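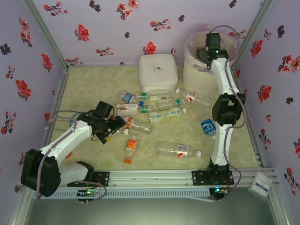 Bottles on the floor, flowered walls behind

Runs after a pitching change: who is charged?

Asked by Imad Semaan, 22 July 2023

I keep the score book for Drostby, our under 16 baseball side. I learned scoring from a booklet and English is my second language, so maybe I have misunderstood one rule.

In the fifth inning our starter left with one out and runners on first and second. The reliever got a ground ball, and we made the force out at second. So now there were two out, runners on first and third. The next batter hit a double and both runners scored. Then a strikeout.

I charged one run to the starter and one to the reliever, as the runner on first was a batter the reliever had faced himself. The father of the starter agrees with me, the coach does not. No errors in the inning. We enter everything in Pluvow and it lets me put the runs on either pitcher, so the program is no help.

Also, how do I write the innings for the starter? He finished four full innings and one out.

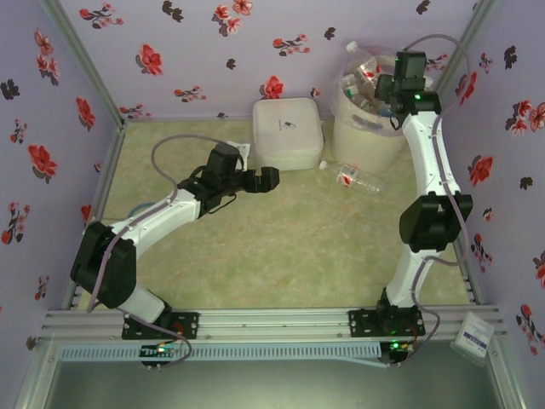 2 answers

Answer by masri_scorer

Both runs go to the starter, I think. He left two runners so he is responsible for two. Innings is 4.1. I am not sure about the force play, but this is how it is done in our league and I have never had a complaint.

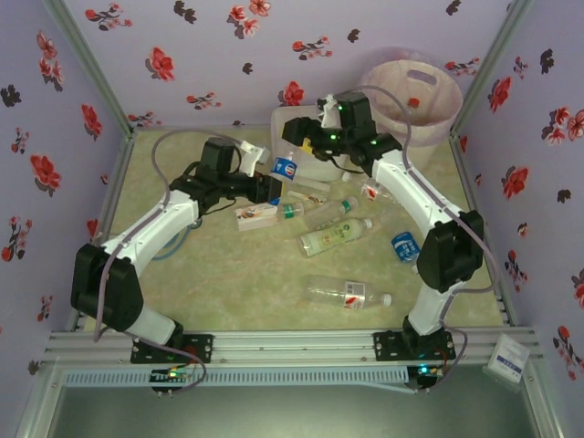
The force out does not change the number of runners the starter left behind, and this is the part that confuses many new scorers. When the reliever's batter reaches on a fielder's choice and an inherited runner is put out, the new runner takes his place in the accounting. So the first answer is correct: two earned runs to the starter, none to the reliever. If it is still hard to see, act it out with plastic bottles like the ones scattered on that floor — stand up one for each runner, and when the force out happens, swap the bottle but keep the starter's name on it. It is different if the inherited runner is out by his own doing, for example caught stealing. Then the starter's number goes down by one and nobody replaces him.

For innings, 4.1 is the usual way to write four and one third. Please do not type 4.1 into a calculator when you work out the earned run average! Use 4.333.

Answered by vustach_bluebook
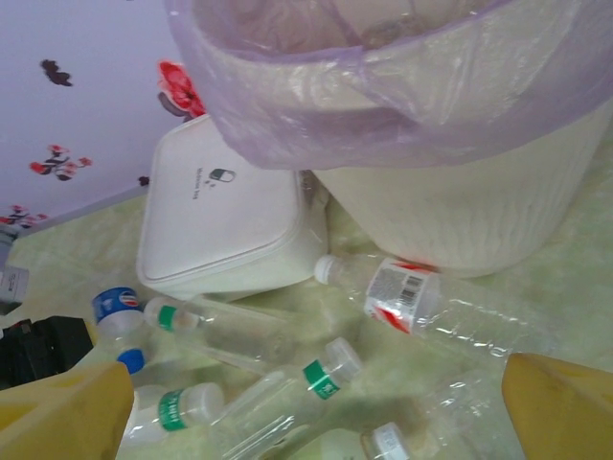

Randa Najjar: One thing to add about errors. A reliever does not get the benefit of chances for outs that were missed before he came in. So a run can be earned against him and still be unearned for the team, and your totals will not match. I spent a whole evening in January looking for a mistake that was not there.

Imad Semaan: Thank you, I have corrected the book. The coach was right and I will tell him at training.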